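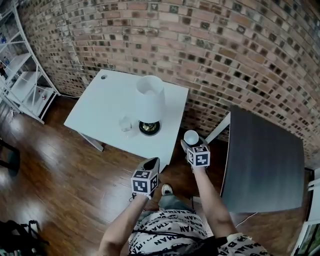
Search this site Enter keywords Go

Castex opens print desk for small design jobs

8/30/25

Castex has opened a print desk at its Barnari shop, taking on small design and layout jobs that used to be sent out to other firms. Customers can bring in a leaflet, menu, price list or poster and have it tidied up and set in the right format before it goes to press.

The desk is run with Sirneteck, which supplies the page templates and checks the finished files. Jobs of up to 6 pages are handled in the shop. Anything longer goes to the Stanciu works, where the larger presses are kept.

The smallest order is 50 copies and the largest the shop will print on site is 200. Bigger runs can still be ordered at the counter but are printed at Stanciu and take longer to come back. Castex said most small jobs should be ready within five working days of the customer agreeing the proof.

One round of changes is included in the price. Further changes are charged by the hour, and the customer is told the cost before any work starts. Spelling is checked, but the wording stays the customer's own responsibility – staff will not rewrite text unless asked to.

Files can be handed in on a memory stick or sent by email. Word documents are accepted, though Castex would like pictures and logos to be sent separately at full size. Logos copied from a website often print badly, and the shop may ask for a better version or offer to redraw them for a fee.

Folding and stapling are done on site. Laminating is not offered yet, and Castex hopes to add it in February, when a second machine is due at Barnari. Until then, laminated menus and signs will go through Stanciu at the usual rate.

The old order forms can still be used. A new form with space for paper type, fold and finished size is available at the counter, and customers with an account will get a copy with their next invoice.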